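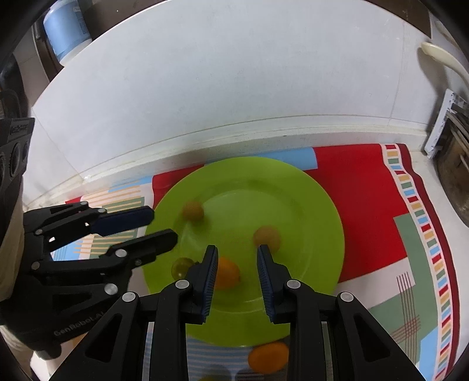

绿盘里的小番茄，垫着红花布。

12月1日，星期五

上午开始重对Saten的流水。导出接口每页最多返回400条，全部记录共2942条，分八页取完。第三页和第四页的交界处有一条重复，时间戳和交易编号完全一致，只是行号不同。原因在分页游标：它按时间戳取下一页，不按编号取，同一秒内有多笔成交时，边界上那笔会被取两次。反过来也可能漏掉，所以光去重不够。改成每页的起点往回退一秒，取回来再按编号去重，跑了两遍，条数一致，合计也一致，先按这个用。

Saten在7月改过一次导出格式。之前的手续费是独立一行，类型写fee，和成交行靠订单号关联；之后的手续费并进了成交行，多出fee_amount和fee_asset两列。旧脚本把新格式里这两列整个忽略了，于是7月以后所有买入的成本都偏低，卖出的收入都偏高。单笔差额很小，积起来就不小。这也解释了上个月期末余额为什么总对不上，当时以为是四舍五入，挂了个调整项就过去了。那个调整项今天删掉了。

脚本的改法：读入时先看表头，有fee_asset就走新分支，没有就走旧分支，两边输出到同一个中间表。中间表的列固定为：时间（UTC）、类型、币种、数量、计价币种、计价金额、手续费币种、手续费数量、来源、原始编号。原始行整行保留在另一列里，不解析，备查。

手续费用第三种币支付的情况单独处理。比如用稳定币买Skama，手续费却从另一种平台币里扣，这笔手续费本身是一次处置，要给平台币那边开一笔卖出，价格取成交那一分钟的收盘价。以前我是直接折成计价币加进成本，平台币的持仓就一直没减。改了以后平台币的余额和页面上显示的一致了，小数点后第八位也一致。

下午对Wedent那边。钱包的导出只有链上转账，没有价格，时间用的是区块时间。Saten提币记录的时间是提交时间，两边相差长短不一，链上拥堵的时候能差很久。匹配规则原来是：币种相同，数量等于提币数量减网络费，时间差在窗口之内。窗口设得太小会漏，设得太大会把两笔数量相同的提币配反。能用交易哈希的都改用哈希匹配，哈希为空的才退回到数量加时间。

跑完剩下32条没配上。逐条看过，分几类：

一类是充值到Saten的，钱包一侧发出，交易所一侧入账，哈希大小写不同。字符串比较没有统一成小写。这是我自己的错，改一行就好，大多数是这一类。

一类是钱包内部的地址整理，自己转给自己，只付了网络费。以前被标成“转出，去向不明”。把自有地址做成一张表，收发双方都在表里的标为内部移动，不产生处置，网络费单独记。

还有一类是合约调用，转出数量为零，只有网络费。授权操作基本都是这种。网络费怎么处理，口径要统一：和某一笔买卖直接相关的计入该笔的成本或从收入里减；单纯授权、后来没有成交的，单列一项，不往任何批次里摊。授权之后隔了很久才成交的，按我的理解也应单列，这一点没有把握，写进给Grigaitė事务所的问题清单里。

最后剩五条，真的没配上。其中三条是同一天的Skama入账，数量极小，发送地址不认识，备注里带一个网址。判断是垃圾空投，没有点开，标记为忽略，持仓里不计。标记忽略的条目也要留在底稿里，将来如果有人问链上余额和账面余额为什么不同，得能指出是哪几条。另外两条是Skama的质押收益，Wedent把它归在“其他”类型下，脚本不认识这个类型就扔进了未匹配。

质押收益的时点又是一个问题。链上的奖励是每个周期累积，要手动领取才会变成一笔转账。在周期结束时确认，还是在领取时确认，金额会因价格不同而不同。目前的做法是领取时确认，按领取那一刻的价格作为收入，同时作为新批次的成本。理由是领取之前在钱包里没有可支配的余额，无法转出也无法卖出。反对的理由也有：能不能领取由我自己决定，那么什么时候可支配也就由我自己决定。Grigaitė事务所上次的回信只说“保持一致即可，并记录所用方法”。照办，方法说明里写清楚了，全年不换。

价格来源也重新核了一遍。之前混用了两个来源：Saten的分钟线和一个聚合网站的日均价。同一天里波动大的时候，两者差距明显。现在定下优先顺序：有实际成交的用成交价；没有成交但Saten有该交易对的，用分钟收盘价；都没有的，才用聚合网站的日均价，并在备注列写明“日均”。用到日均的条目集中在年初，那时Skama还没有在Saten上线。

汇率用的是每日参考汇率，周末沿用前一个工作日的。原来的脚本遇到周末取不到数就返回零，然后那一笔的本币金额也是零，没有报错。加了断言，汇率小于等于零直接停。宁可停，不要静默通过。价格那边同样加了。加完再跑，停了两次，都是节假日，日历里没有列。补进去以后跑通。

批次用先进先出。考虑过按具体批次指定，账面结果会好看一些，但指定必须在卖出时就有记录，事后补不算，我没有当时的记录，所以不用考虑。跨账户的先进先出也要定范围：是所有账户合成一个池子，还是每个钱包一个池子。现在是一个池子。如果以后规则要求按钱包分，转账时就得把批次一起带过去，中间表里得多一列批次号。今天先把这一列加上，留空。

性能上没有问题，全部跑完约5分钟，大部分时间花在取价格上。价格做了本地缓存，键是交易对加分钟，第二遍就很快。缓存文件不进版本库，原始导出文件进，并且设成只读，附校验值。旧脚本覆盖过一次原始文件，损失倒没有，重新下载的那份和原来的列顺序不一样，比对花了很久。

待办：

给Grigaitė事务所的清单：授权费用的归属；质押收益时点的书面说明是否需要附在申报表后面；垃圾空投是否需要申报为零。

去信问Saten的客服，旧格式里有几行fee没有订单号，只能靠时间去猜。问能不能补一份带订单号的。上次的工单回复是模板，内容和问题无关，这次把行号和截图附上。

Wedent新版本说支持导出代币标识符，目前只导出代币简称，简称会重复，垃圾代币就是利用这一点冒充的。升级之前先备份助记词，在备用机上试，主机不动。

把方法说明里7月前后两种格式的差别写成一段，附两行样例，脱敏。

晚上重新生成了汇总表。期末余额：Saten一侧全部一致；钱包一侧，Skama差额等于被忽略的那三条之和，其他币种一致。已实现损益比上一版低，方向和预期相符，手续费补进去以后本来就应该低。差额拆成三部分：7月以后漏掉的手续费、平台币手续费形成的处置、周末汇率为零的那几笔。三部分相加等于总差额，没有余数。

旧版汇总表改名存档，不删。新版还没有发出去，等清单有了答复再定稿。

另：备用硬盘的剩余空间不多了，链上节点的数据占了大半。节点可以改成裁剪模式，但裁剪以后查不了早期的交易，年初那部分还要用。先不动。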